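Stetsiuk on the week the grippers wouldn't let go

Friday afternoon at Kilorard, and Vsevolod Stetsiuk has a screwdriver in his top pocket and a cold tea he keeps forgetting. He runs the hand tools on the Zulari project. Snacks, mostly. Picking up packets, putting them down again.

The fault first showed in May. "The trigger came back and the fingers didn't," he says. "You let go and it's still holding the bag. Fine with crackers. Not so fine with a thumb."

Whose thumb? His. A blood blister, nothing more, but he wrote it up and stopped all the sessions for 5 days. There were complaints about that. "I don't care. If it can catch me it can catch anybody." 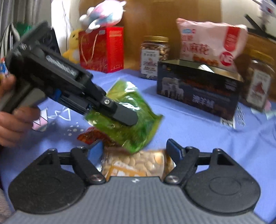

The trouble was in the pivots. Each screw had been done up by hand, some of them far to tight, and the linkage would bind when the fingers were nearly shut. Only nearly – wide open it felt perfect, so it passed the check every morning. "We were testing the wrong half of the movement. Open, open, open, yes very nice."

Sestex, who make the linkages, blamed grease at first. Stetsiuk cleaned one and sent it back dry. It stuck again on their own bench, after 400 squeezes. After that the emails got friendlier, he says.

What about the recordings? A long sigh. Eight hours had to go, anything where a grip was let go late. "You can't keep it. The machine learns from the hand, so it learns to hang on as well." The arm at the other end, which everyone calls Tôn, had already picked up the habit by then. It would reach the table, open, and wait. Or not open.

Now every screw is set with a torque driver and marked with paint. New tools get 500 squeezes, fully closed each time, before anyone is alowed to use them. There's a release tab too, which he doesn't much like. "People pull it when they're bored."

Has it stuck since? Once, in the autumn. Crumbs.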